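Jotdale Soup Swap: Your Questions
11/30/22
By Zsófia Gulyás

How does it work?
Bring soup, take home different soup. We meet on the 8th of every month in the hall on Kaijage Street, and you leave with as much as you came with.

What do I bring it in?
Anything with a lid that fits. A clear plastic box is best, so people can see what they're getting into. 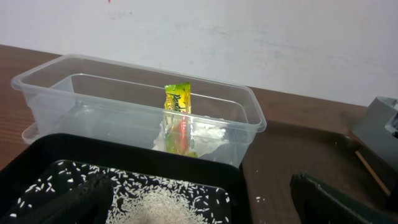 Do I have to label it?
Yes. In September a quart of gravy went home as French onion, and the family ate it. Write the name, the date and anything that makes people swell up.

Can I bring chili?
We have 172 members and at least that many views on whether chili is soup. Bring it. Stand near the door.

Is there tasting?
From 6:30, for 30 minutes. Bring your own bowl and spoon. The hall has a sink, and you are expected to meet it.

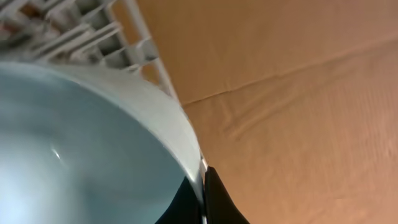 Bowls left behind go on the shelf by the coats for a month, then to the rummage sale, where you may buy yours back.

Can I freeze what I take home?
Most of it. Cream soups come back grainy and potatoes turn to sponge. Burgi Rainer disagrees about the potatoes and will tell you so.

What if I don't like my soup?
Feed it to a relative. We don't do refunds.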